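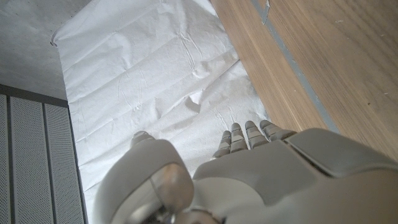 Cómo se le enseña a una mano robot (y por qué hace falta paciencia)

Tiempo de lectura: 7 minutos

Piensa en la última vez que alguien te explicó cómo atarte los zapatos. Seguramente no te dio un manual. Se agachó, cogió los cordones y dijo «mira». Tú miraste, lo intentaste, te salió un nudo espantoso y vuelta a empezar.

Con un robot pasa algo parecido, con la diferencia de que el robot no mira a escondidas la tele mientras se lo explicas. Algo es algo.

Hay personas que trabajan enseñando tareas a los robots. Una de ellas es Yutong Tang, que lleva años intentando que una máquina haga cosas que tú haces medio dormido: coger un papel, mover una caja, dejarla donde toca. El proyecto se llama Pruvis, y su robot no presume de nada, cosa que se agradece.

¿Y no se le puede escribir lo que tiene que hacer?

Se puede probar. Coge una libreta y escribe las instrucciones para levantar una hoja arrugada. Empiezas muy seguro: «Acerca la mano». ¿Cuánto? ¿Con la palma hacia dónde? ¿Qué dedo toca primero? Para cuando llegues al meñique habrás gastado media libreta, y la hoja seguirá en su sitio, tan tranquila.

El papel es un alumno malísimo. Se dobla por donde quiere, hace bultos, levanta una esquina y nunca se arruga dos veces igual. Por eso, para muchas tareas, es más fácil enseñar el movimiento que escribirlo.

Primera manera: llevarlo de la mano

Con algunos robots, la persona agarra el brazo de verdad y lo mueve despacio por el camino correcto. Es como cuando un profesor te guía el lápiz para hacer la letra «g». El robot va guardando cómo se doblan sus articulaciones en cada momento, y después puede repetir el recorrido.

Va bien para movimientos grandes. Con una mano de muchos dedos la cosa se complica, porque a la persona le faltan manos. Intenta doblarle todos los dedos a un amigo a la vez, cada uno a su manera, y verás qué pronto se cansa el amigo.

Segunda manera: el mando a distancia

Aquí la persona no toca el robot. Se pone unos guantes especiales o usa unos mandos, mueve sus propios dedos y la mano robot la imita. A esto se le llama teleoperación, palabra muy larga que quiere decir «manejar desde lejos», aunque a veces «lejos» sea la silla de al lado.

Parece un videojuego. Lo parece durante los primeros cinco minutos. Luego descubres que no notas el peso de la caja ni si la estás apretando demasiado, y que tu pulgar y el pulgar del robot no son exactamente igual de gordos. Una mano robot puede tener el pulgar hecho un armario y los otros dedos finos como rotuladores - y hay que acostumbrarse.

Para coger una caja de cartón, por ejemplo, hay que pensar dónde se apoya el pulgar. A la caja le da lo mismo quedar torcida o con las letras boca abajo. A quien maneja los mandos, normalmente no.

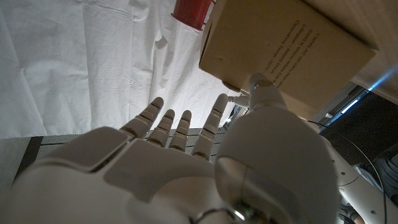
Repetir, repetir y luego repetir

Una sola demostración sirve de poco. Si enseñas al robot una vez, aprende esa vez: esa caja, en ese punto, con esa luz. Mueves la caja un palmo y el pobre va a agarrar el aire con mucha elegancia.

Por eso Yutong puede pasarse una tarde haciendo 40 demostraciones de lo mismo, cambiando un poquito las cosas entre una y otra. Su récord son 43, y dice que no piensa batirlo.

Con todos esos ejemplos, un programa busca lo que tienen en común. Así el robot puede probar él solo, a veces con éxito y a veces con un estilo muy personal.

Prueba en casa

Necesitas un amigo, una hoja arrugada y un pañuelo para taparle los ojos. Tu amigo es el robot. Tú le dices qué hacer con la mano, solo con palabras, hasta que levante la hoja. Después guíale la mano tú, sin hablar. Comparad cuál de las dos formas ha sido más rápida y cambiad los papeles.

Última actualización: septiembre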